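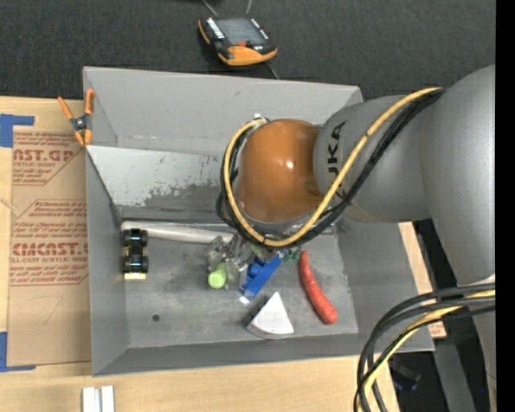

Tickets > Storage and Sorting > Bins and Totes > Gray bin, worn floor and mixed contents

Status: Closed, part on order
Opened: 28 June 2020
Product: Plastside open-topped bin, gray, large
Location: Tovholm, sorting table

Problem as reported
Small items stop sliding on the bin floor when the bin is tilted for emptying. Light plastic pieces stay behind and have to be picked out by hand. Reporter asks if the bin can be cleaned or needs to be replaced.

Initial check
Floor is flat and scuffed. Walls are slanted and the far wall is plain. There is a dark, irregular worn patch low on the metallic panel at the back. There is a small round hole in the lower left of the floor. The hole is listed on the Plastside drawing as a drain and is not a defect.

Contents at time of check: long off-white tube along the back, small black toy vehicle with four wheels at the left side, transparent plastic pieces near the middle, light green cylindrical item next to them. Other loose items not logged.

Step 1. Emptied the bin and wiped the floor with warm water and dish soap. Let it dry. Scuffs unchanged. Wear patch unchanged.

Step 2. Tilt test with the toy vehicle and the tube only. Both slid to the front wall without sticking.

Step 3. Tilt test with the transparent pieces only. Most stayed in place. Repeated with the pieces dry and dusted with talc. Same result.

Step 4. Laid 300 grit paper on a block and took down the raised edges of the scuffs. Wiped again. Transparent pieces now slide, but slower than in the unused Udus bin kept for comparison.

Step 5. Ran a fingertip over the wear patch. No sharp edge, no lifting. Left alone.

Cause
Raised burrs on the scuffed floor catch the thin edges of the plastic pieces. Heavier items ride over them. The wear patch has no part in the fault.

Action
- Floor liner ordered, 19 in stock at the supplier, delivery in July.
- Until the liner arrives, keep the transparent pieces in a separate Simon tray.
- Do not use grit coarser than 80 on the floor. It leaves new burrs.
- Do not plug the drain hole. The liner has a matching cutout.

Notes
The liner is cut for the flat part of the floor only. It does not cover the slanted walls. Reopen this ticket if pieces catch at the liner edge.

Contact Storage Support | Copyright Tovholm | Back to top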